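Informe de avance al fondo Chidiac
Proyecto: recuperación de los bancos y las mesas de la sala de lectura de Pekcombe
31 de marzo de 2025

Este informe recoge el trabajo hecho desde septiembre con la ayuda concedida por el fondo Chidiac a la biblioteca de Pekcombe. La ayuda asciende a 4000 libras y cubre materiales, transporte y la parte del taller. Las horas de atención al público las asume la propia biblioteca y no figuran en estas cuentas.

Estado general

La sala de lectura se cerró por partes para no interrumpir el préstamo. Primero se vació la mitad norte y los lectores pasaron a la sala infantil, con horario reducido por las mañanas. Hubo quejas por el frío en esa sala, porque el radiador del fondo no funciona bien desde hace años. Se colocó una estufa eléctrica y se ha pedido presupuesto para el radiador, que no corresponde a esta ayuda.

Hasta la fecha se han gastado 2363 libras. La partida más alta ha sido la madera, seguida del transporte entre Pekcombe y el almacén de Rorton, donde se guardan los muebles a la espera de turno. El transporte salió más caro de lo previsto: la furgoneta municipal estuvo averiada buena parte del invierno y hubo que alquilar otra. La diferencia se compensará con el tapizado, que finalmente se hará con tela ya comprada para otra obra.

Mesas

Las mesas largas estaban en peor estado que los bancos. Dos tenían carcoma en las patas y se trataron aparte, en el patio cubierto. El tratamiento obligó a dejarlas aisladas más tiempo del que figuraba en el calendario, y por eso la entrega de la mitad norte se retrasó. Las patas se han consolidado y no hizo falta sustituir ninguna.

Los tableros se lijaron a mano en las zonas con inscripciones antiguas. La biblioteca pidió conservar las de los años de la escuela nocturna y así se ha hecho. El resto se lijó a máquina. Se han dejado sin tapar las manchas de tinta profundas, porque para quitarlas había que rebajar demasiado la madera. 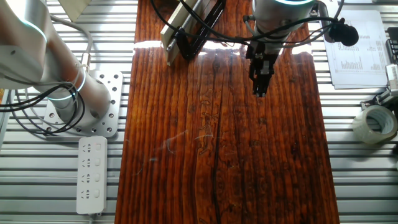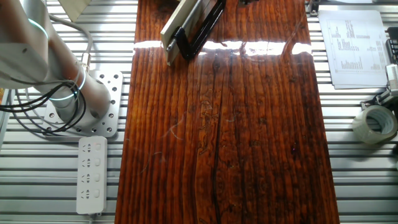 La elección del acabado ocupó más reuniones de las previstas. El personal de sala prefería un barniz mate, más cómodo para leer bajo los fluorescentes, y la dirección quería recuperar el brillo que tenían las mesas en las fotografías antiguas. Una tabla marrón rojiza y barnizada, como la larga que aparece en la primera imagen, refleja la luz en una banda blanca, y ese era el argumento principal del personal de sala. También deja ver los arañazos finos. Se acordó un acabado satinado para los tableros y brillo solo en los respaldos de los bancos, que no reciben la luz de frente. El cambio no altera el presupuesto.

Bancos

Hay 6 bancos terminados y devueltos a la sala. Se encolaron de nuevo las uniones, se cambiaron los tornillos oxidados y se añadieron tacos de fieltro para no marcar el suelo. Uno de ellos sigue cojeando un poco, seguramente por el desnivel junto a la puerta, y se revisará cuando se coloque el zócalo.

Los bancos restantes siguen en Rorton. El almacén ha avisado de que necesita el espacio antes del verano, así que se ha adelantado su traslado. Si el taller no pudiera recibirlos todos a la vez, la sucursal de Brirnuscombe ha ofrecido su sótano, que es seco y tiene entrada a pie de calle.

Actividad con los lectores

En enero se repartió un cuestionario breve en el mostrador. Se recogieron 80 respuestas. La petición más repetida fue tener más enchufes cerca de las mesas, seguida de una mejor iluminación en el rincón de prensa. Ninguna de las dos cosas entra en el proyecto, pero se han trasladado a mantenimiento junto con las respuestas completas. En cuanto al mobiliario, la mayoría pidió que las mesas siguieran en su sitio de siempre y que no se redujera el número de plazas. Se respetarán ambas cosas.

Asuntos pendientes

Falta la aprobación del tono definitivo para las mesas de la mitad sur. Hay dos muestras en el despacho de la biblioteca y se espera la decisión en las próximas semanas. También está pendiente la factura del alquiler de la furgoneta correspondiente a febrero, que no está incluida en el gasto indicado más arriba.

Solicitamos al fondo que autorice el traspaso del sobrante de tapizado a la partida de transporte. No se pide ampliación de la ayuda. El siguiente informe se enviará cuando se reabra la mitad sur, con la relación completa de facturas y el inventario de los muebles devueltos.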